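Let the quiet meeting be quiet

I have sat in on a lot of staff meetings over the years, and my favorite one this spring began with twelve minutes of total silence. Twelve people around a table at Prulus, reading two pages each, pens out, coffee going cold. I loved it!

Hawi Tilahun runs that team. She was promoted in May and inherited a Monday-style status meeting, the kind where every person reports in turn while the rest wait. She dropped it in her second week. Now whoever needs a decision writes it up, everyone reads it in the room, and only then do they talk. The first time, she told me, she nearly cracked and started talking just to fill the air. Plenty of managers would have. We are trained to think a leader's job is to make the room lively, and a silent room feels like a failure with our name on it.

I think we have this backwards, and I think new managers suffer for it most. They arrive full of energy, they have read the books, and they talk. They answer their own questions after 2 seconds. Meanwhile the person with the useful objection is still working out how to phrase it.

Marcelle Delorme, who coached me when I first had a team of my own at Vatis, used to make me write down every question I asked in a meeting and then who answered it. The list was humbling. I had answered most of them myself. She didn't lecture me about it, she just handed the page back and asked what I wanted to try next. I still have that page — it's in the drawer with my passport.

Now, I know the case against. Nabil Mahasneh argued it with me over a very long lunch, and he argued it well. Some people think by talking. Some hate reading under a clock, or are working in their third language, and for them a silent start is one more hurdle. He's right about that, and Hawi's fix is simple enough: the pages go out the afternoon before to anyone who wants them. 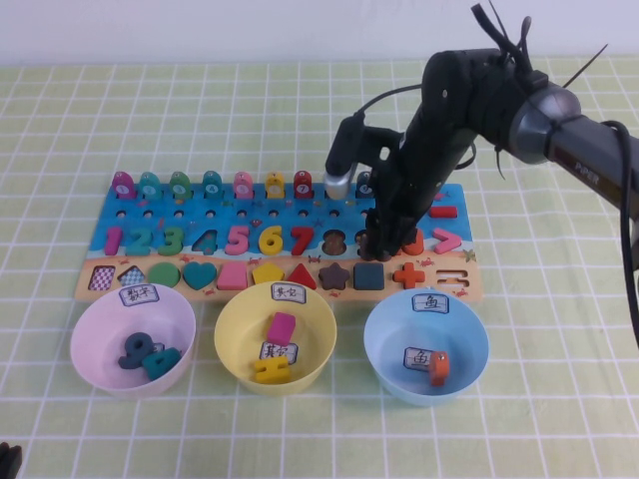
Where Nabil and I still disagree is on speed. He says a fast-moving team can't spare the time. I say look at what comes after! Once people have read the same thing, the talk is so much better. They skip the background, they go straight to the part that worries them, and the shy ones have a sentence ready. At Prulus I heard from all twelve people before the hour was up, and Hawi spoke last.

So try it once, with a real decision, and don't rescue the room when it goes quiet. Sit on your hands if you have to. I did.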